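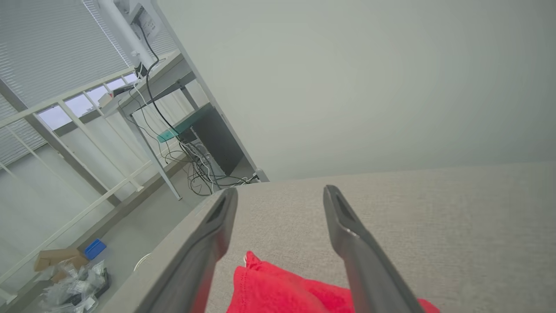
Figure 2. Red cloth on the fabric-covered surface, window blinds behind.

3.2 Cloths left out of place

Search this journal Enter keywords Go

Folding studies tend to begin with a cloth laid flat, a condition few of us have met at home. We were more interested in the bunched state (Figure 2), where a stitched hem may be the only clue to which way the thing wants to go. Matei's Cerneck diary study asked 55 households what they did with a cloth in this condition. The most common answer was "move it somewhere else," which we coded as tidying after a long Friday argument.

The surface matters more than we had assumed. A textured, felt-like covering tends to hold wrinkles where they fall, and a padded edge gives the folder no straight line to work against. Guimarães recommends lining up the hem first — sound advice for anyone who can find it. We scored each fold on the Clarel scale, under which two corners meeting counts as a success. The remaining corners are treated in Section 3.3.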